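Support log: gripper keeps squashing or double-picking paper cups
Posted in: Help & Troubleshooting > End effectors > Soft and two-finger
March, by the Beyene bench
We use cookies to remember your login and your place in long threads. Carry on browsing if that's fine with you, or change it in Settings.

Status: open, workaround in place

Right, opening this as one long ticket because I've now asked the same thing in bits across several threads and I'm losing track of my own answers. I'm trying out grippers for a cup-handling job on the Beyene arm. The job is dull on paper: take the top cup off a nested stack, put it down the right way up, go back for the next. I've got two grippers on loan for it, the Dolia two-finger and the Hasico soft one with the rubbery fingers, and neither of them is behaving.

The Dolia first. It closes beautifully on anything stiff. On a paper cup it goes straight past "holding" and into "crushing", even with the force slider at the bottom of its range. I thought I'd been daft and left the old payload settings in, so I wiped the tool profile and did it again from scratch. Same thing. The rim folds in, the cup goes oval, and then of course it won't sit flat when it's put down.

The Hasico doesn't crush anything, bless it, but it grabs two cups nearly every time. Its fingers come down outside the stack and wrap round whatever they find, and the rims are so close together that it can't tell one from the next. If I raise the approach height it slides off the top cup altogether. There's a sweet spot between the two and I can hit it on a fresh stack, but by the time a few cups have gone my height is out again and I'm back to doubles.

Things I tried on the controller (Fumusport, the small one, firmware as it came):

- Slower close speed on the Dolia. Helped a tiny bit. The crush just took longer!
- Foam tape on the Dolia fingertips. Better grip, same oval cup.
- Switching the Hasico to pinch mode. Worse, it tips the cup over.
- Re-teaching the stack height after each pick. Works, but you'd want a lot of patience.
- A little twist of the wrist before lifting. More on this further down, it's the only thing that's properly cheered me up.

Then I gave up on settings for a bit and went back to how a person does it. I'd been so busy copying the way the gripper wanted to hold a cup that I'd stopped thinking about hands. One hand takes the top cup by the rim, from above, with the fingers curled over into the inside. The other hand steadies the stack. All my programs had the gripper coming at the outside wall with nothing holding the rest of the stack still, so no wonder.

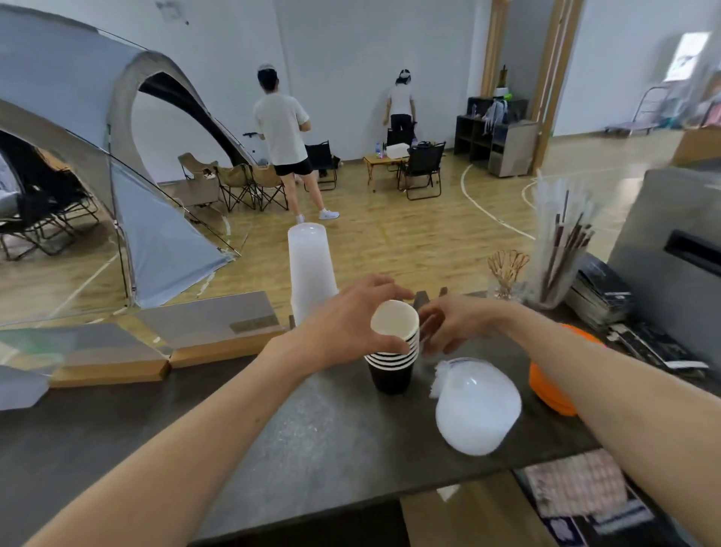
Does the two-finger gripper need a second arm to separate nested cups?
A fixed holder is enough for most stacks. Anything that stops the lower cups from rising or turning will do the job of the second hand, so a snug ring bolted to the worktop is usually the cheapest thing to try first.

So that's what I built. The ring is a bit of pipe offcut with a felt lining, and the stack drops into it with the top rims standing proud. With that in place I changed the Dolia approach so one finger goes inside the cup and the other stays outside, and it pinches the wall just at the rim. Far less squashing. The rolled edge is the strongest bit of a paper cup and it'll put up with a surprising amount.

Then the twist. A small turn one way, a small turn back, then lift. I ran 294 picks with the Dolia like that over an afternoon and a bit, and got 2 doubles and no cups crushed badly enough to bin. I was ridiculously pleased. The Hasico I ran for a shorter while with the same ring and it's much improved too, but I didn't keep a proper tally so I won't pretend to a number.

Still not sorted:

1. Camera height reading. The wrist camera gets confused where the cups overlap, because the rims make a run of thin light and dark bands and it sometimes picks the wrong one as the top. Matt cups all in one colour are fine. I've tried more exposure and less exposure and I'm only guessing at this point.

2. The Fumusport drops the tool profile if I swap grippers without a full restart. It shows the right name on screen but uses the old finger lengths. Easy to miss, and I've bent a fingertip bracket finding that out.

3. See-through plastic cups and lids. Haven't dared.

Update, same evening: somebody in the chat suggested turning the camera off for height and just pushing down gently until the force reading changes. Tried it with the Dolia outer finger only and it does find the rim, though it adds a pause to each pick. I can live with the pause for now. I'd still like to know if anyone has the overlap banding beaten on a wrist camera, and which filter you used if so.

Leaving the ticket open for the profile bug. If you've got a Fumusport that keeps its finger lengths after a swap, please post your firmware version underneath.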